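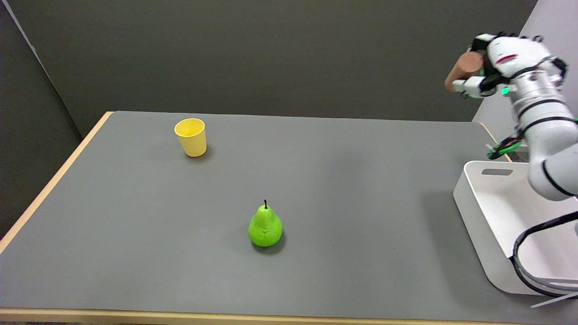 By the Boltutden applications desk
Updated January
Filed under: Flikix tabletop sorting kit, Frequently asked questions

What is the Flikix kit?

Flikix is a tabletop pick-and-place package built around one arm and one multi-fingered hand. It is sold for training, bench evaluation and light sorting of mixed objects. Boltutden assembles and supports it. The hand is made by Pylypenko and is also available separately for customers who already own a compatible arm.

What is in the box?

Arm, hand, wrist adapter, controller, power supply, emergency stop, cable set, head camera with mount, and a USB drive with the software image. The table, bin and partitions are not included. A cut list for the partitions is on the drive.

What kinds of objects can the hand hold?

Cylinders, tumblers, fruit shapes and most rigid items that a person would pick up with one hand. A cylinder held sideways and a pear standing on its base need different grasps, and both are in the starter library. The library has 208 grasp entries in the current release. Thin sheets, coins and anything with loose strings are outside the specification.

Does it matter what color the table is?

Yes. Use a matte surface in a flat, neutral color. Gray works well with the default settings. Gloss tops produce reflections that the segmentation step may read as objects. Soft shadows next to the objects are fine and need no correction.

Do I need the partitions?

Not for the arm to run. They keep people and equipment in the rest of the room out of the camera view, and the recognition scores we publish were measured with them in place. If you leave them out, expect to retrain the background model. Plain dark panels are enough.

Where should the bin go?

On the same side of the table as the arm, with the opening under the reach of the hand. The default program lifts the object, carries it clear of the other items and releases it over the bin. A plain white rectangular bin with rounded corners is what the default bin profile expects. Other shapes can be taught in the setup menu under Containers.

How should the cables be run?

Leave slack at the wrist. A cable pulled tight there will limit rotation and can trip the torque monitor. Cables that pass over the rim of the bin are acceptable for bench trials, but for unattended operation fit the clip set (ordered separately) and route them behind the base. Check the wrist connectors after any change of hand.

How long does setup take?

Allow 2 hours from unboxing to first pick, assuming the table is already level. Calibration is 15 minutes of that and runs without an operator once the target card is placed.

How reliable is it?

Our last endurance run at the Kolberg test room logged 2,864 picks on mixed objects with the starter library. Drops were concentrated on smooth tapered items approached from above. The side approach was made the default for tumblers afterward. The log file is available on request — ask for the raw version if you want failed approaches included.

Can I add my own objects?

Yes. Place the object alone on the table, run Teach, and turn it when prompted. Each object needs more than one resting position if it will be presented in more than one. A pear lying on its side is treated as a separate entry from a pear standing up.

Can it run next to people?

The arm is force-limited, but the kit is supplied as partly completed machinery. A risk assessment for the finished cell is the responsibility of the site.

Is there a left-hand version?

The hand ships as right or left. The arm is the same for both. State the side on the order form, as the wrist adapter is keyed and cannot be reversed.

What does the software run on?

Linux only. The controller has its own display output, so a separate PC is needed only for training new objects.

What about repairs?

Fingertips are a user-replaceable part. Everything above the wrist adapter goes back to Kolberg. Returns received by noon on Friday are booked in the same day.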